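Paper things, and where they live

Last updated: March 19, 2022

I had been meaning to write about napkins since last June, when my sister Sanaa came to stay and asked, very sweetly, on her second morning, whether there was anything in the house to wipe her hands on. There was. There was a roll of paper towels under the sink, behind the dish soap, and a box of tissues upstairs on the bathroom windowsill, and somewhere in the hall closet a stack of cloth napkins from our grandmother that I am frankly afraid to use. But at the table, where a person eating toast with apricot jam would want something, there was nothing at all, and Sanaa had been quietly using the corner of her robe.

So this has been my small household project over the winter, getting the paper things sorted out. I know it doesn't sound like much. I've enjoyed it more than the closet, though, and a great deal more than the filing.

The first thing I did was buy far too much. I had it in my head that napkins were something you bought once and never thought about again, so I ordered a case of 3000 from Iltow, the restaurant supply place out past the car wash, and then had to find somewhere to put them. They are good plain white napkins and I have no complaint about them at all, but please believe me when I say that 3000 napkins is a piece of furniture. Mervin Gosselin took 300 of them for the chess club and it made no difference that I could see. 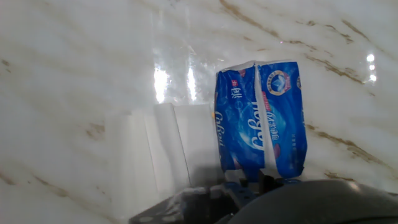 Tissues I had never given much thought to, apart from having them when somebody had a cold. We grew up with the big cardboard box, and my mother had a crocheted cover for hers with a little frill (lilac, since you ask). The soft packets in plastic wrap were for handbags and coat pockets. But I've come around to them for the table, the taller ones especially, because they take up so little room and you can tuck one beside the bread basket and forget about it until it's wanted. And I like the colors they come in! A deep blue one with lighter swirls all over it and big white lettering running up the side is a cheerful thing to have near your plate at seven in the morning, and on a pale marbled surface you can find it without your glasses on. The one thing I'd say against a soft packet is that it won't keep its shape forever. Once you're halfway through, it slumps and wants to lie down, and you end up fishing around inside it with two fingers. My answer is to let it lie down. I used to prop mine up in a mug and then somebody always needed the mug.

The marble-patterned sheet was Sanaa's idea, and I resisted it for weeks. I thought it would look like a hotel lobby. She has one on her own table, and she pointed out that I had spent an entire visit jumping up to put coasters under people, and wouldn't it be nice to sit down. She was right, as she generally is about anything that involves me sitting down. It's white with brown and tan veins running across it on the diagonal, which hides crumbs until you're ready to deal with them, and it wipes clean with a damp cloth. The shine took some getting used to. If the light is on overhead you get bright patches on it, and I've learned to set my own place where I'm not looking into one of them while I read the paper.
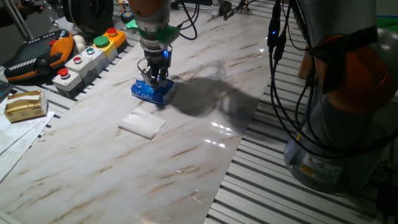

Blue packet, white napkin, and that shine I was telling you about.

Now, folding. I tried all the fancy ones. I did the fan, and I did the one that's supposed to be a lily and came out as more of a cabbage, and for Reda's birthday I stayed up late doing pockets for the silverware, and all of them were undone within a minute of people sitting down. These days I do a flat rectangle and lay it down to the left of whatever's being eaten, and there it stays. If there's a crease in it, there's a crease in it. A white napkin on a white marbled sheet does disappear a little, I'll grant you, and I have wondered about getting the cream ones when these run out, which by my arithmetic will be in my eighties.

What I have settled on, for anybody who wants to copy it, is one packet of tissues on the table and a short stack of napkins in the shallow drawer by the stove, with the rest of the case up in the spare room under a tablecloth. I refill the drawer when I change the dish towels. I tried keeping the napkins out in a holder, but they drifted off every time the back door opened, and Samir, who is fourteen pounds of cat, considers a loose napkin to be his by right. 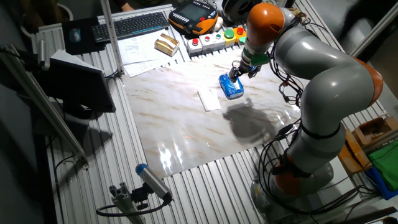

Malachy Egan wrote to me after I mentioned some of this last time, to say that he gave up on paper napkins years ago and keeps a basket of old cotton ones, none of them matching, which go in with the towels on wash day. He says he has never ironed one and that guests choose their favorites. I can see the appeal, and I did get Grandmother's stack down and look at it again. They have her initials in the corner. I put them back, but on a lower shelf, so that's some progress.

Inese Paulauskas has also asked for the apricot jam recipe and I promise it's coming. I need to find the card first, and I think it went into the closet with the filing.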